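# Custeck Hall - Temporary Fixtures Inspection, September

Area 2, upright poles and fabric. Completed by Folke Westerberg; reviewed by In-ho Seol.

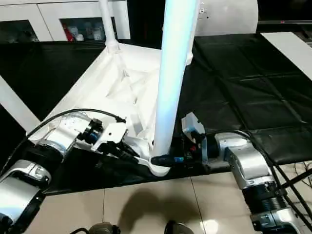
*Item 3: white pole with rounded base and black fitting, Area 2.*

- [x] **Base on floor.** Full contact required on all sides. Accepted.
- [x] **Black fitting, lower part of pole.** Blue label to remain in place. Fitting checked by hand for movement; none found.
- [ ] **Fabric clearance.** The lower corner of the white fabric lies close to the pole's base. Move it back and secure it before the area opens.
- [x] **Fabric attachment.** Gathered at the second, thinner pole. Creases are acceptable - tears are not. No tears recorded.
- [ ] **White panel.** Fixing at the rear not inspected. Access to be arranged with Landeg.
- [x] **Cables.** No cable may cross the public walkway. Walkway clear at 2 p.m.
- [x] **Register.** Pole entered under number 241.

**Comments**

The two open items are to be closed by the hall supervisor and initialed on the paper copy. Poles must not be shifted by pulling on the fabric. Any replacement fitting is to be ordered through Timedel under the existing account - substitutes require written approval.

Signed: F. Westerberg
Reviewed: I. Seol, with open items noted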